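I nearly didn't go. It was raining sideways, the tram was packed, and I'd told myself all week that an open day at a robotics workshop would be a lot of brochures and a cheese platter. But I'd registered for the four o'clock session at Brosari back in September, and I'm the sort of person who feels guilty about an unused name tag, so off I went with my good umbrella and a muesli bar.

The workshop is on the ground floor of the old Plamwood building, which has 1917 carved over the door and the most beautiful worn stone steps. Inside it's all been painted white and filled with desks, and there was indeed a cheese platter (a very decent one, with quince paste). There were 40 of us in the session, mostly older than I'd pictured, plus a handful of high school kids who asked far better questions than the grown-ups did.

What I hadn't understood from the email is that most of what Brosari does these days happens in simulation. They build rooms on a computer, put a robot in them and let it practise there. So our demonstration was on a big screen, with the option of having a go at the controls ourselves, and I'll admit to a small pang of disappointment when I heard that. I'd wanted whirring! It lasted until they switched over to the gripper's own view and the whole room leaned forward. 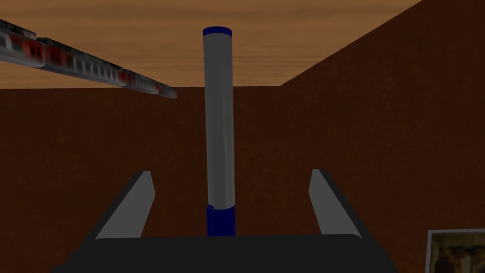 Why would anyone practise in a pretend room first?

Mostly it comes down to time and breakages. A simulated robot can fumble the same task 979 times before lunch (that was the number on their whiteboard, from one particular batch) and there's no one sweeping up afterwards, and the room can be put back to its starting state in a moment.

I liked the woman running our session enormously. She had a way of saying "let's see what it makes of that" as if the robot were a slightly stubborn nephew. She explained that the gripper's view is a strange one for us to look at, as we're used to seeing our own hands from up near our eyes, and this is more like having an eye in your wrist. You lose your bearings very quickly. The ceiling swings into places you don't expect a ceiling to be, and you have to learn to trust what's between the fingers and ignore everything else.

I did ask whether the rooms were copied from real ones. Some are loosely based on places people on the team have lived in, she said, and the rest are put together from a library of furniture and odds and ends that they get from a firm called Tridton. I found that rather charming. I spent a good part of the talk wondering which of my own belongings I'd put in a library like that. The teapot, probably. Definitely the lamp my sister hates. 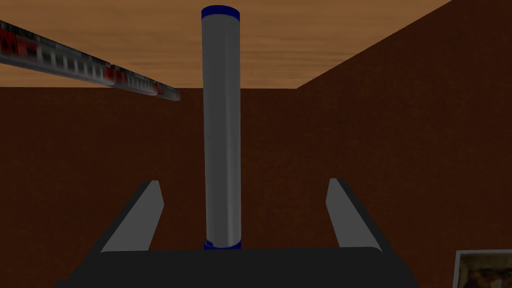 What does the robot find hardest?

Judging distance, by their account. A person reaching for something adjusts the whole way there without noticing, and getting a machine to make all those little corrections smoothly has taken the team the better part of five years.

Then came our turn. They had a pair of hand controllers on a table at the front, and five people could try before the tea break. I put my hand up before I'd thought about it, which is very unlike me, and ended up third. I can report that opening and closing the fingers is lovely and easy, and moving the arm where you want it is neither of those things! I went left when I meant to go forward, and then I went forward with such enthusiasm that the man beside me laughed out loud. One of the high school kids followed me and was, of course, marvellous at it.

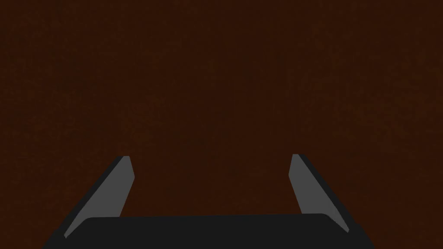
*Fingers wide open and nothing in them, with brown in every direction. A fair summary of my piloting.*

Over tea (proper mugs, full marks) I got talking to a fellow who works on the project they call Zelenák, which is the two-armed robot and the bit they're clearly proudest of. The idea is a helper for ordinary rooms, the sort with a bed and a chest of drawers and things left lying where people drop them. He said everyone imagines a robot cooking dinner, and what he'd like is one that can tidy a bedroom without knocking anything over. I told him I'd like that as well, and that I have a nephew it could start with.

After the break they moved us up to the view from the top of the robot, and what a relief that was. Suddenly it was a room again, with arms where arms ought to be. 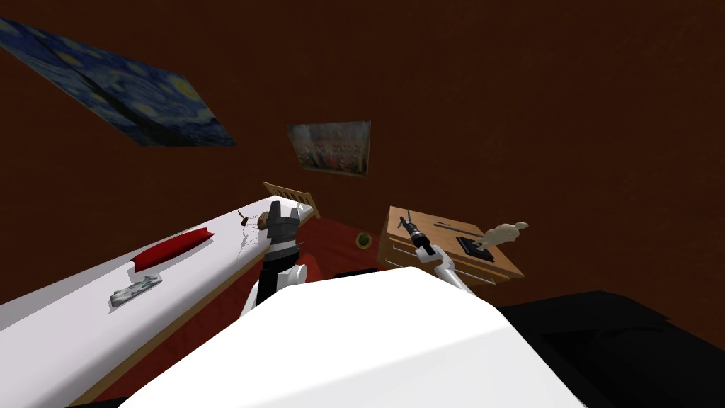
*Looking down from the top of the robot, one arm by the bed and the other over at the dresser. Note the Starry Night, hung on a tilt.*

I'm a straightener of pictures by nature, so you can imagine how I felt about that print. I asked whether straightening it could be added to the list of tasks, and she wrote it down on the whiteboard under the 979, though I suspect she was humouring me.

They finished a bit after six. I took the last of the quince paste in a serviette, missed my tram, and walked the long way home by the river trying to work out how I'd explain all this to my sister. They're running another session in the new year, and I've put my name down for two places so she can come and see for herself.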